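## 4. Siting the call points and setting up the weekly test

By now your panel is on the wall, the batteries are charging and the green light is steady. Good! I put the Ukgate panel into my own workshop before I wrote any of this, so where I made a mess of something I'll say so.

You'll need the address key, a small flat screwdriver, the zone sheet from the back of the box, and a pencil. A second person helps a lot from step 7 on.

**Caution:** Put the panel in Engineer mode before you open any call point. If you're connected to a monitoring center, phone them first and ask them to place you on test. I forgot once, and it was a pretty embarrassing afternoon.

### Placing the call points

1. Walk your exit routes with the floor plan in your hand and mark every final exit door. Each one gets a call point, including the door you never use.

2. Mark stair landings next. If the plan shows two stairs sharing a landing, one call point between them is fine with this panel, but check with your local fire official before you drill.

3. Hold the back box at a height people can reach easily, including from a wheelchair, and pencil in the holes. Your local code gives the exact height, and it varies, so look it up.

4. Run the loop cable in at the bottom entry and leave yourself 4 inches of slack inside the box. I went shorter on my first one and spent ages trying to get the terminals seated with my fingertips.

5. Connect loop in, loop out and screen. Don't join the screen to the metal box -- it goes to its own terminal, marked S.

**Note:** The Flastcombe weatherproof version has a rubber gasket that likes to fall out when you turn the cover over. A dab of silicone grease holds it in place while you line up the screws.

### Giving each one an address

6. Set the address with the little switches on the back of the call point. Write the number on your zone sheet right away (pencil, you'll change it). Addresses 1 to 60 are for detectors and call points. Addresses from 61 up to 70 are kept for sounders, and the panel will show TYPE MISMATCH if you mix them up.

7. Clip the front on and go to the panel. Press **Menu**, then **Loop**, then **Learn**. The learn takes almost 4 minutes on a full loop, and the display goes blank for part of it. Leave it alone! I pulled the power the first time because I was sure it had died, and then I had to start the whole thing over.

8. When the list comes up, compare it with your sheet. Anything missing is usually a swapped pair of wires at the last device that does show up, so start looking there.

9. Type in a location name for each device. Please use names a stranger would understand. "Loading door, north" beats "Evander's door," which is what mine said until Evander Imrie himself pointed out that the fire department has no idea who he is.

### The weekly test

10. Pick one time and stick with it. Mid-morning works well for most buildings, and people get used to it quickly.

11. Tell everybody in the building, then put the panel in **Test**. In this mode the sounders run but the relay to the monitoring center is held off.

12. Push the address key into the slot under one call point and turn it. The sounders should start right away, and the location name you typed should come up on the display.

13. Reset, take the key out, and write the call point number in the log. Use a different one next week and work your way around the building.

14. Put the panel back to **Normal**. The yellow light goes out when you've done it right.

**Caution:** Test mode doesn't time out on its own. If the yellow light is on when you leave, the building is not being monitored.

The panel keeps the last 4,000 events, so you can check old tests under **Menu > History**. I still like a paper log, and so will your inspector. If you have the Mazandarani printer module fitted, hold **History** down and it'll print the most recent page.

For buildings with outside sounders, go out and listen while someone else turns the key. The Primovbridge horn is directional, so walk a little to each side of it before you decide it's too quiet -- then adjust the volume with the dial under the cap.

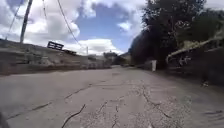
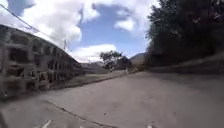
*Cracked pavement in the first view; a long crack or seam in the second, with the concrete structure on the left.*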